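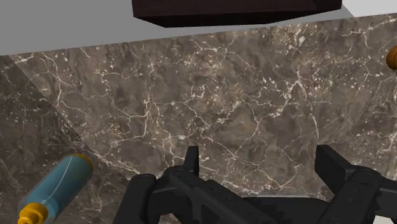 Brown-gray marble, white and cream veins. Render.

27 September 2022

Day started with the seal logs from the Riviere yard. Lihua had exported them overnight in the wrong time zone again, so the first hour went to shifting every timestamp back and checking that the gate records lined up. They do now. The remaining mismatches are all on the eastbound lane, where the reader has a slow clock and has had one since February.

The pattern we suspected holds. Trailers that go missing out of Riviere don't leave through the gate under false papers. They leave under correct papers, with a real driver and a real booking, and are redirected after the handoff. The load is brokered twice: the first broker is legitimate, and the second one uses the first one's credentials to post the job again at a better rate. The carrier who takes the second posting believes it is working for the first broker. The driver gets a changed delivery address by text while already on the highway and has no reason to question it.

I wrote this up in four paragraphs for Friederike, who wanted two. Cut the section on fuel cards. It can go in the appendix, though I think it is the strongest evidence we have. One card was used at a stop 40 miles north of where the trailer's own tracker said it was at that minute. Either the tracker was already off the trailer or the card was not with the truck. I lean toward the tracker. They are held on with magnets, and anybody who has worked a dock for a month knows where they go.

Call with Ynyr Nicholas at eleven. He does recovery for Zarnska and has the most complete list of drop warehouses in the region, but it is kept in a notebook and he reads from it out loud. I typed as he read. Of the addresses he gave me, three match places already in my file. One is new and sits behind a tire wholesaler, near the interchange. He says loads stay there a night at most, get broken down onto smaller trucks and go out in two directions. Asked him how he knew about the two directions. He said from the pallets – the wrap is a different color for each. I have marked this as single source.

He also repeated his view that cameras on the frontage road would settle the question. They would not. The frontage road carries all the traffic for the interchange, and a white box truck is a white box truck.

Lunch at the desk. Read the Belteo policy wording while eating. The exclusion for "voluntary parting" is on the page before the signature block and it is worse than I remembered. If the shipper's agent hands the freight over willingly, even to a person lying about who he is, the insurer can treat it as a transfer and not a theft. This covers nearly every case on my list. Sub-limit for the exceptions is $50,000 per load. The copper that went in February was insured under that wording and the claim is still open. I don't expect it to be paid.

Afternoon on the double-posting problem. Evanthia Lambrakis sent a month of load board data from Lurnura and I ran the matching script against our bookings. First pass returned too many hits, up to 100 in a single day, which is noise. The script was treating any two postings with the same origin city and weight as a pair. Added commodity class and pickup window, tightened the window to two hours, and ran it again. It came back with 10 pairs for the whole month. I went through them by hand. Most are honest reposts after a driver fell through. Four share a callback number with a carrier that had its authority revoked and then reinstated under a slightly different name.

Two of those four picked up at Riviere. Both were consumer electronics, both went out late in the shift, and both were released by the same clerk code. A clerk code is not a clerk. The terminals are left logged in all evening and I have watched people use whichever is closest. Noted the code, left the name out of the memo, and told Friederike by phone why it is left out. She agreed after some discussion.

Sent Evanthia a request for the reinstated carrier's full posting history. She can release it only with a case number, so that waits on the detective, who is out until the end of the week.

Shiyu Zhong came by before leaving with the map of the corridor, replotted with the new warehouse on it. The drop points now sit along the beltway in a rough arc, each within a short drive of a rail ramp. I would like to see it with the legal freight volumes underneath before making anything of it. An arc near the ramps is where all the warehouses are, stolen goods or not.

To do tomorrow:
Ask Riviere for terminal login times, eastbound office only.
Second source on the pallet wrap.
Fix Lihua's export setting myself.
Return the projector.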